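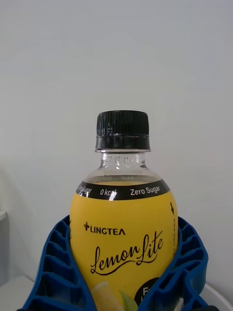
*This page was last changed in September, at 7:19 in the evening.*

A **screw cap** is a closure that turns onto a threaded neck and holds itself there by friction. It is found on jars, tubes, flasks and medicine bottles, but most people meet it several times a day on the plastic drink bottle, and that is the kind this article is mostly concerned with.

## Parts

The cap proper is a short, wide cylinder, closed at the top. Its outside wall is nearly always covered in fine upright ridges, a great comfort to anyone who has tried to open a smooth lid with damp hands. Inside there is a thread that matches the one molded on the neck, and either a soft liner or a thin ring of plastic that presses against the rim and keeps the drink (and, in fizzy drinks, the gas) where it belongs.

Under the ridged part sits the **tamper-evident ring**, a slightly wider band joined to the cap by small bridges. On the first opening the bridges snap with that familiar little crackle, and the ring usually stays behind on the neck. On tethered caps a strip is left whole, so that the cap hangs beside the mouth of the bottle and doesn't go missing under a car seat.

## Color and marking

Caps come in every color a drinks company could wish for, and many bottlers use them to tell the members of a family apart. Black is a common choice for sugar-free versions, often repeated elsewhere on the package. A yellow-labeled bottle with a black cap, for instance, may carry a black band at the shoulder with "0 kcal" and "Zero Sugar" in white. The habit is far from universal, though, and the label is always the better guide.

Date codes may be printed on the cap, on the label, or on the clear neck just below the ring, where they can be surprisingly hard to read against a pale drink. Tilting the bottle toward a window generally helps.

## Opening and closing

Nearly all drink caps open counterclockwise. A stubborn one will often give way to a rubber band wrapped over the ridges, or to a dry dish towel. The Honard opener, a cone of ribbed rubber sold for kitchen drawers, works on the same idea and fits jar lids up to 70 millimeters across.

## Reuse and recycling

Local rules differ on whether the cap should be left on, so it's worth checking before filling a whole bag. Clean caps are also kept for crafts, for counting games, and as tiny paint dishes.

## See also

- Bottle neck finish
- Crown cork
- Kovel liner
- Swing-top bottle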